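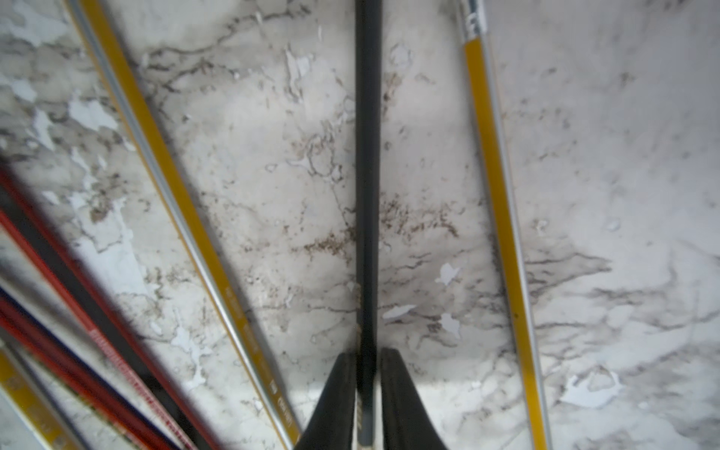 Gordale Police Records Project: Progress Report to the Sugawara Fund

3 min read
14 shares · 3 comments

Submitted by Takeshi Sekiguchi, editor, the Gordale desk

The November report left us waiting on the police department for the older incident files. We have them now! The department released 2828 reports in one batch, covering burglaries, assaults, car thefts and missing-person calls, and we have been reading ever since.

Where we are

We have read and coded 1472 of the reports. Each one gets a date, a block-level location, the type of call, the time the first officer arrived and what became of the case. The arrival times are the part I'm most excited about, and also the slowest to do. Older reports put them in the officer's handwritten notes, and the same hand can write a 1 and a 7 in exactly the same way on a bad night. Two readers go through every handwritten page, and when they disagree the entry stays blank until we can match it against the dispatch log.

Vetotico, the database we built with your first payment, is holding up very well. Reporters on the night shift have started using it for daily stories, which wasn't in the plan at all. When a pharmacy on Gelloso Street was robbed last month, our reporter had the earlier calls to that block in her copy before the 10 p.m. deadline — three of them, two never made public. The police spokesman confirmed all three that evening.

What we have published

Four stories so far. The one on closed burglary cases drew the biggest response. We found 112 cases marked closed with no sign in the file that anyone had called the victim back, and we printed a form asking people to tell us if one of them was theirs. Letters came in, phone calls too, and one man walked into the office with a shoebox of receipts for everything taken from his garage. I loved that afternoon.

The department disputes how we read some of those files. We ran its reply in full and corrected one entry, a case where the callback was logged under a different number.

What is behind

The public search page is late. Our lawyer wants every victim's name and house number out before anything goes live, and she is right, but the automatic tool misses nicknames and apartment numbers, so a person has to check each report. We would like to move the launch back by 60 days. This doesn't change the budget.

Money

Spending is on plan except for scanning, which ran over after we found that the carbon copies wouldn't feed through the machine. We covered it from the travel line, as agreed by phone.

Next

Finish the coding, then start on the arrival-time story, with maps by neighborhood. Two reporters are already asking to ride along with dispatch for it, and I've told them both yes. A draft of the methods note will come to you before we publish.

Related
Closed, but did anyone call?
Pharmacy robbed on Gelloso Street, two sought
How to ask for a police report in Gordale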